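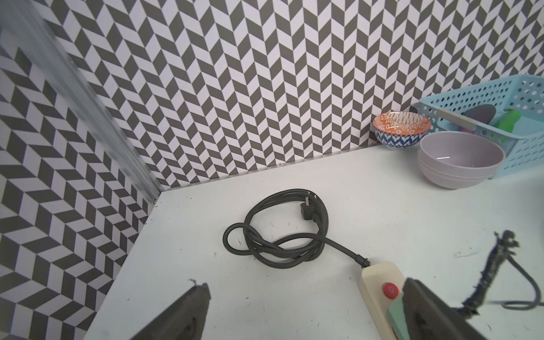

Tabletop station, power strip and coiled cord, seen from the wrist camera.

Open day walk-round, Gittins building, November
Filled in by the visiting safety rep for Rinditz. Copy to Gamidcombe.

1. Visitor line marked on floor
Yes. Tape is down, 2 feet from the table. I was told people respect it. I watched three of them lean over it before the first demo had started.

2. Emergency stop within reach of the operator
Yes, tested once with the arm moving. It stopped. I would like it tested with the arm holding something.

3. Power strips and cords
Not accepted. The strip lies on the worktop, inside the area the gripper reaches into, with its red button facing up. The cord is looped next to it, plug on the table. The host says cord handling is part of the Lustodeo demo. Fine, but then I want it in writing that the strip is dead while the arm is handling the cord. "We always check" is not a procedure.

4. Cabling on the arm
Comment. The black cable by the right finger has a frayed, fuzzy wrapping, and a thin wire loops out across the table. Secure the loop. Have somebody qualified look at the wrapping before the public session.

5. Gripper fingers
Comment. Small loose fiber at the tip of the left finger. Pale green pad on the right one: ask when pads get changed. No log was shown to me.

6. Work surface
Partly. Small dark specks on the white top and along the back seam. Wipe down between sessions. Bowls and the blue basket can stay at the back.

7. Claims made to visitors
The sign by the door says 82 out of 100 tries succeed. I asked whose count that was and got a brochure. Take the sign down or show the records.

8. Room limit
Sign-up sheet allows 800 over the day. No plan for the doorway at busy times. Open.

Result: not cleared for the public session. Items 3, 4 and 8 to be closed first. Recheck at 4 p.m., with the cord demo run in front of me.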